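Skendale Oral History Project
Second progress report to the Thiele Fund
2024-02-01
Prepared by Ingeborg Steinbach, project lead

Dear friends at the Fund,

It is a pleasure to write to you again, and I hope you will forgive me if I run on a little, as there is a good deal to tell. When you agreed to support us we promised to record the memories of people who worked in the Skendale woolen mills, to type those recordings up, and to put them where families and schools could get at them. We are further along than I dared hope on the first part, a bit behind on the second, and just beginning on the third.

Recording

We have now recorded 77 people, which adds up to 123 hours of talk. The oldest speakers started in the mills straight out of school, and several of them remember the old carding room before the new line came in. We had planned on one visit each, but a second visit has very often been the better one. People go home and think, and the next time they have a photo album on the kitchen table and a sister on the telephone to settle the dates.

The Kamitz side of the river has been slower. Many families there moved away when the dye house closed, and we have had to find them by letter. I am glad to say that the letters are being answered — some of them with four or five pages of handwriting, which we are keeping along with the recordings.

Typing up

Our typed pages stand at 3,852. It sounds like a great many, and it is, but there are still recordings waiting their turn. The mill words give us the most trouble. The same tool can have three names depending on which floor a person worked on, so we have started a word list that everyone who types can add to, and it has grown into rather a nice thing in its own right.

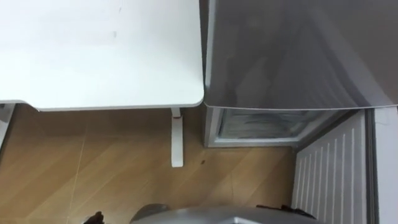
We also changed how the typed pages are checked. At first I read every page myself against the sound, and I simply could not keep up. Now each typist checks the work of another, and I listen only to the passages they have marked as doubtful. Each speaker then gets a large-print copy to read and correct before we call it finished. One gentleman sent his back with the whole strike crossed out and told again from the beginning, and his second version is much the better of the two, so we kept both.

Photographs and papers

Families have lent us 785 photographs so far. All have been copied and returned, except for one album from Saltach that we are holding, with the owner's blessing, until her cousin can come and put names to the faces in the weaving shed picture.

Money

Spending is in line with the budget you approved, apart from two items. Travel has cost more than planned on account of those second visits, and printing has cost less. With your permission we would like to move what is left in the printing line over to travel. The full accounts are coming to you under separate cover.

What comes next

Between now and June we mean to finish the Kamitz interviews, catch up on the typing, and try out a small set of recordings with the older classes at the Skendale school. The teachers have asked for short pieces, a few minutes each, and choosing them is going to cause some friendly arguments here.

If any of you would care to come and listen for an afternoon, please do write to me. We would be so pleased to have you.

With warm thanks,
Ingeborg Steinbach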